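Kerwood Adds Autumn Avenue Card to Its Printed Scenery Line

SKELOW, Jun 11, 2020 - Kerwood, a maker of printed cards and small paper goods, will add an autumn road design to its Florkitz series of scenery cards. The new card goes on sale in November and will be sold singly and in boxed sets.

The Florkitz series began with 40 designs and now has 60. With the autumn card and the other additions planned for this year, the total will reach 64. All of the cards in the series have rounded corners and are sized to stand on a desk or shelf.

The design uses a photograph of a straight road between two rows of trees, some bare and some still holding golden leaves. A short line of Chinese text is printed in white over the road.

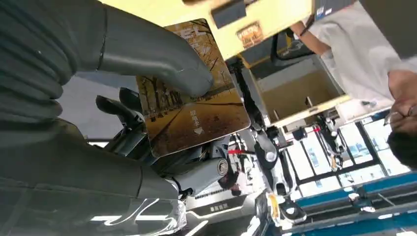
The autumn avenue card, with its light-colored rounded edges and white lettering.

Kerwood chose the photograph after asking stores which seasons their customers request most often. Fall views came first, ahead of snow and beach pictures. The company also plans a version with a blank face for buyers who want to write their own message.

Boxed sets will hold 4 cards and come with a folding stand. Vídalín, which handles distribution for the series, will take store orders through its regular catalog. Stores that already carry the Florkitz cards can add the new design to a standing order without opening a new account.

Sample cards are available to stores and trade publications on request from the Kerwood sales office in Skelow.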